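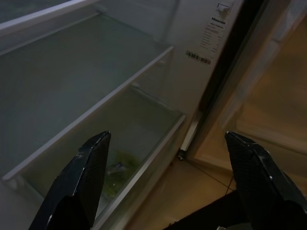

Zuletzt geändert: Mittwoch, 5. September 2018

Tagebuch, Eintrag zum Sauerteig. Gestern kein Eintrag, der Abend ging für das Auswaschen der Gläser drauf.

Bestand heute früh: zwei aktive Kulturen, eine getrocknete Reserve. Die aktiven heißen bei mir Aka (Roggenvollkorn) und Bunting (Weizen, Type 1050). Aka wird mit gleichen Teilen Mehl und Wasser geführt, Bunting mit etwas weniger Wasser. Beide laufen seit April, Aka aus einem eigenen Ansatz, Bunting aus einem Ableger von Lorraine Grimshaw. Die Reserve stammt von Aka und liegt als Pulver im Schraubglas.

Fütterung von Aka um sechs Uhr, Raumtemperatur 23 Grad. Nach vier Stunden Volumen verdoppelt, Oberfläche gewölbt, feine Risse im aufgestreuten Mehl. Geruch mild, leicht nach Joghurt, kein Aceton. Damit verhält sich die Kultur wieder so wie vor der Hitzewelle. Im August war sie regelmäßig überreif, wenn ich aus dem Büro kam, und die Brote schmeckten entsprechend scharf. Ich hatte damals den Anteil Anstellgut auf 20 Gramm gesenkt, bei sonst gleichen Mengen. Dabei bleibe ich vorerst.

Bunting ist der schwierigere Fall. Die Kultur treibt, aber sie treibt ungleichmäßig. Am Sonntag hat sie sich in drei Stunden verdoppelt, am Montag in sieben, bei gleicher Mehlcharge und gleichem Wasser. Ich vermute das Glas. Das große Bügelglas steht weiter hinten auf dem Brett und damit näher an der Außenwand. Eine Messung mit dem Einstichthermometer ergab dort 20,5 Grad im Teig, vorn auf demselben Brett 22. Das erklärt einen Teil der Differenz, vermutlich nicht alles. Ab heute steht Bunting vorn.

Zur Lagerung habe ich das Verfahren jetzt schriftlich festgelegt, da ich es bisher jedes Mal anders gemacht habe. Nach dem Füttern eine Stunde bei Raumtemperatur, dann bei fünf Grad in den Kühlschrank, Deckel aufgelegt und nicht verschlossen. Spätestens nach sieben Tagen auffrischen. Vor dem Backen zwei Fütterungen, die erste am Vorabend, die zweite am Morgen. 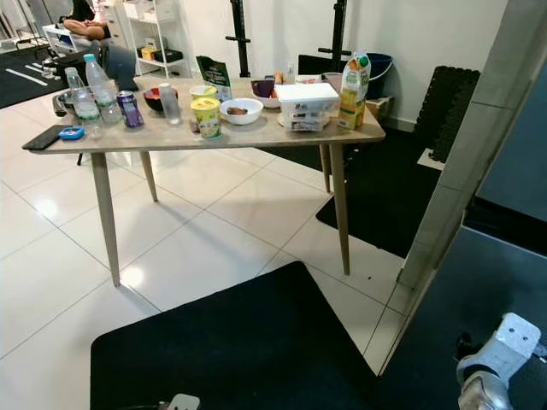

Wie lange hält sich Anstellgut im Kühlschrank, ohne gefüttert zu werden?
Zwei Wochen sind bei Roggen unkritisch; danach lässt die Triebkraft deutlich nach, und man braucht zwei bis drei Auffrischungen, bis sie wieder da ist.

Bei Weizen rechne ich kürzer, zehn Tage. Die graue Flüssigkeit, die sich absetzt, gieße ich ab. Schimmel hatte ich bisher einmal, im Mai, an der Innenseite des Deckels. Das ganze Glas entsorgt und aus der Reserve neu aufgebaut, Dauer fünf Tage.

Backprotokoll von heute. Roggenmischbrot 70/30, Teigeinlage 1100 Gramm. Vorteig aus Aka, 14 Stunden gereift. Salz 2 Prozent auf die Gesamtmehlmenge. Teigausbeute 172, also etwas fester als beim letzten Mal; dort war mir der Laib im Ofen zu breit gelaufen. Knetzeit acht Minuten auf der kleinsten Stufe, Teigtemperatur am Ende 27 Grad. Stückgare im Korb 65 Minuten. Eingeschossen bei 250 Grad mit Dampf, nach zehn Minuten Dampf abgelassen, danach fallend auf 210. Gesamtbackzeit 58 Minuten, Kerntemperatur 97 Grad.

Ergebnis: Kruste kräftig, an der Unterseite ein Riss von der Länge eines Fingers. Das deutet auf zu knappe Gare hin. Beim nächsten Mal 75 Minuten. Angeschnitten wird erst morgen früh, deshalb noch keine Angabe zur Krume.

Die Hefte mit den Protokollen sind inzwischen unhandlich. Ich habe angefangen, alles in eine Tabelle zu übertragen, die bei mir schlicht Index heißt. Bisher 464 Zeilen, eine Zeile pro Fütterung, dazu Spalten für Uhrzeit, Temperatur, Mehl, Wasser und Zeit bis zur Verdopplung. Die älteren Einträge sind lückenhaft. Bis Ende Mai habe ich keine Teigtemperatur notiert, nur die des Raums, und für Auswertungen taugt das wenig. Diese Zeilen bekommen ein Kennzeichen und bleiben außen vor.

Erste Auswertung, nur Aka, nur Zeilen mit Teigtemperatur: Zwischen 22 und 26 Grad verkürzt sich die Zeit bis zur Verdopplung je Grad um knapp 25 Minuten. Darüber streuen die Werte so stark, dass ich keine Gerade hineinlegen möchte.

Mehlvorrat: Roggenvollkorn reicht noch zwei Wochen, 1050er bis Samstag. Die Mühle Iditlow liefert erst wieder ab dem Wochenende, die neue Ernte soll dann schon dabei sein. Erfahrungsgemäß nimmt frisches Mehl weniger Wasser auf. Ich setze die erste Charge deshalb mit Teigausbeute 170 an und korrigiere beim Kneten.

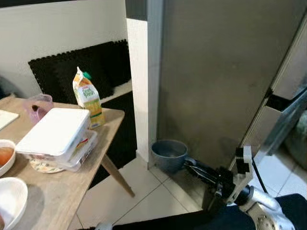

Küche, Anfang September.

Nachtrag, 21 Uhr. Bunting vorn auf dem Brett: Verdopplung nach vier Stunden und zehn Minuten, Teigtemperatur 23 Grad. Ein Wert, also noch kein Befund. Lorraine schreibt, ihre Ausgangskultur habe in diesem Sommer dasselbe Verhalten gezeigt; sie füttert seitdem zweimal täglich und mit einem Zehntel Roggen im Mehl. Den Roggenanteil probiere ich ab morgen an einem abgezweigten Glas, die Hauptkultur bleibt unverändert. Aka ist seit 20 Uhr im Kühlschrank, Auffrischung spätestens in einer Woche.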